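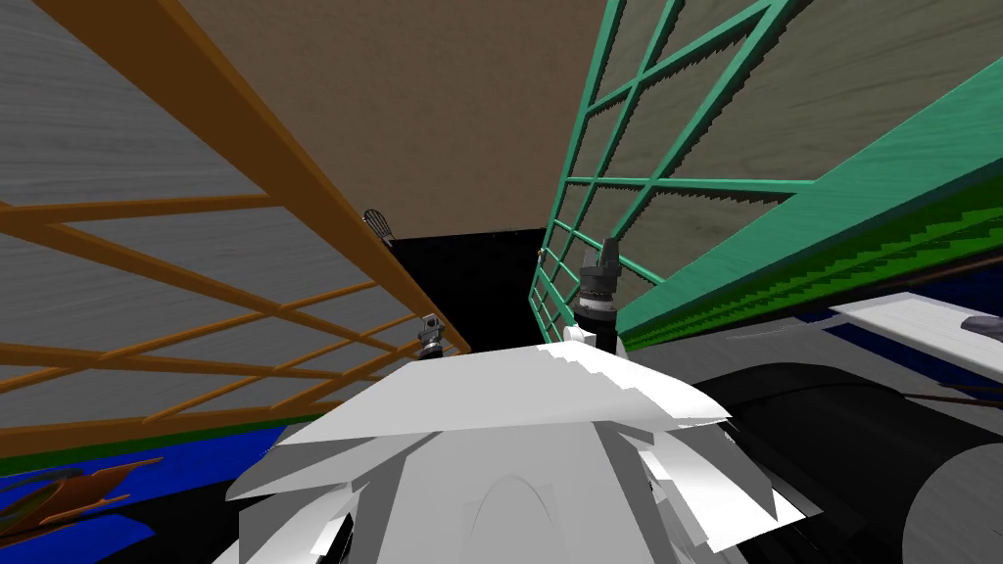 According to Tikemlow, a reader of the first draft, a simulation rule that can't be failed isn't a rule at all, and half of the older practice notes fall down on that. The point was taken and the wording below is the revised one.

Simulated trial practice (two-armed robots) is the set of rules for testing a robot in a computer-made workspace before the same task is tried on hardware. Most often met in the Corness Code, a short document of 16 clauses. Covers racks, shelving, loose objects and reach between tall structures. Does not cover mobile bases on public ground.

Scope and terms
A "trial" is one run from reset to stop. A "set" is 90 trials with the same task and different starting positions. Anything less is a rehearsal and should be reported as such.

Main requirements
Clearance - both grippers modelled at full size, wrists included. Simplified wrist shapes were allowed until the May revision, now not.
Contact - every touch between arm and structure is logged, even a light one. Lattice and open-frame parts need thier real openings in the collision model, a solid box round the lot will not do.
Clutter - loose items left in the workspace, not tidied away for the run. At least 3 layouts per set.
Lighting - shadows on. Flat lighting only for debugging.
Viewpoint - one view from the robot's own body, fixed for the whole set.

Reporting
Failed runs are kept. The Jostar register holds 438 sets, and entries without the failures are sent back. Version of the simulator, time step and friction values go on the first page.

Criticism
Ouazzani users complain that the contact clause makes files huge - fair, and a shorter log format is being drafted. Others say friction values are mostly guesswork anyway. No agreed method for soft or bendy objects yet.

See also: collision model; reach testing; hardware sign-off

Last revised August 31, 2025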